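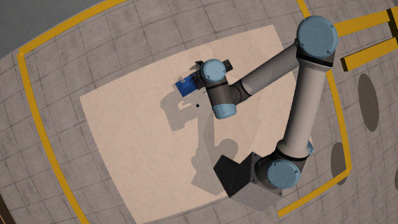

Slide 1. Gripper comparison in simulation: the arm with a blue cube.

Good afternoon. These notes cover the August trials, in which Sernen evaluated 2 gripper models on one simulated six-axis arm. The Plolel is the gripper in current use. The Grarnia is the proposed replacement. Each was given 198 attempts at the same pick, under the same controller settings. Please hold questions on cost until the final slide.

The principal measure was grip retention during the lift. A secondary measure was tilt of the block relative to the fingers, as tilt governs how accurately a part can be released.
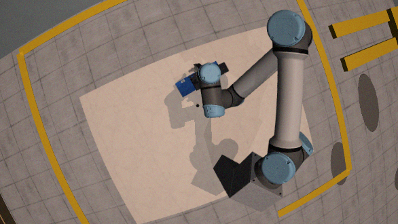

Watkins has asked whether tilt can fairly be charged to the gripper when the controller sets the approach angle. The point is accepted in part – a further 84 attempts were run with the approach angle fixed, and those results are reported separately.

Release clearance is the next matter. A wrist that arrives too low risks striking the rim of the container, and both models were therefore assessed on their approach to it. On this slide the gripper hangs over the upper middle of the work surface, beside the blue block, the position from which clearance is judged. Contact force limits were unchanged.

Next slide: service life. The supplier's interval is 4,000 cycles, which simulation cannot confirm. Bench testing is recommended before any purchase.
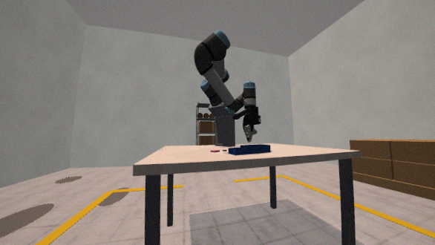 Approval is sought for one bench unit of each model. The test cell would keep the simulated layout, with the arm mounted beyond the far edge of the table and the tray to the right of centre. Calibration should be completed before the first run.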